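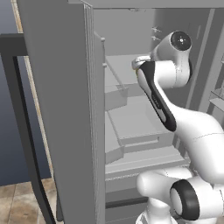

Moving 3052 miles, do I bring the fridge or sell it?

kaldale_jen
Saturday, September 10, 2022

Hi all, first real post after lurking for ages. We're moving cross country at the end of the month, 3052 miles door to door according to the map, and I'm stuck on the appliances. The fridge is four years old and I love it. My husband says sell it. The mover charges by weight and the first quote had the fridge and the washer adding $770 between them. The new rental in Kaldale has a fridge already but it's tiny and the landlord says we can swap it if we store his in the garage.

So what would you do? Also, how long does it need to be off before they load it? I've heard everything from an hour to two days.

pilkington_pete
Sell it. I moved a fridge from Pilkington three summers ago and it got a dent the size of a dinner plate, and then the claim took until the next August and they paid me 86 bucks. Eighty-six! Buy something used when you get there.

mudroom
Disagree with Pete. If it's only four years old and you like it, take it. Used ones are a gamble and you don't know how they were treated. We've hauled ours through two moves and it's humming away in the kitchen as I type this.

For the prep: empty it out a couple of days ahead, unplug it the night before, leave the doors open with a towel on the floor, and wipe it down in the morning. Take the shelves out and wrap them in towels or blankets. If you have a water line, shut that off first and drain it into a bucket. Ask me how I learned to use a bigger bucket.

kaldale_jen
Oh shoot, it does have a water line. My husband put it in and he swears he remembers how. OK, noted on the bucket!

Bela_O
I did moves for eleven years before my back quit on me, so here's my two cents. Keep it upright. If they tell you it has to lie down to fit, find out why, and if it really does have to, let it stand upright at the other end at least as long as it was down before you plug it in. A full day is better. And check your manual, some of them are fussier than others.

Measure the doorways at BOTH houses. I can't tell you how many times we got a big fridge all the way to the new kitchen and had to take the doors off in the hallway with everybody sweating and mad. The handles stick out more than people think.

- Béla Orbán, retired, thank goodness

pilkington_pete
Béla's right about measuring but that's one more reason to sell, if you ask me. You're paying to move a big metal box to a place that has a big metal box.

mudroom
A TINY metal box, Pete. She said tiny. Have you ever tried to feed a family out of one of those apartment fridges? You're at the store every other day.

pilkington_pete
I feed myself and a dog and we do fine.

nunberg_nights
Jumping in because we did almost this exact move two years back. We used an outfit called Jinden and they were OK, slow but nothing broken. What I wish I'd done is call and ask what they'd take off if I left the appliances behind, separately, piece by piece. Our washer turned out to be most of the cost and we could have left it.

Also look at how they cover it. The basic coverage goes by the pound and it's next to nothing, so Pete's sad little check sounds about right to me. We paid extra, 150 I think, and slept better.

kaldale_jen
That's really helpful, thank you. I called this morning and asked them to split it out, and the fridge by itself is less than half. The washer is old and I don't love it so that can go on the curb app. I measured the back door here and we clear it with an inch to spare - still waiting on the landlord to measure the other end.

Bela_O
An inch with the handles or without?

kaldale_jen
...going to go measure again.

pilkington_pete
Ha!

mudroom
Let us know! And put the screws in a baggie and tape the baggie INSIDE the fridge once the doors come off and go back on. Don't put them in your pocket.

kaldale_jen
Without. OK, handles are coming off. Does anybody know if that's the little hex key thing or a regular screwdriver?

Bela_O
Hex key, most of the time. Look on the inside edge of the handle for a small hole.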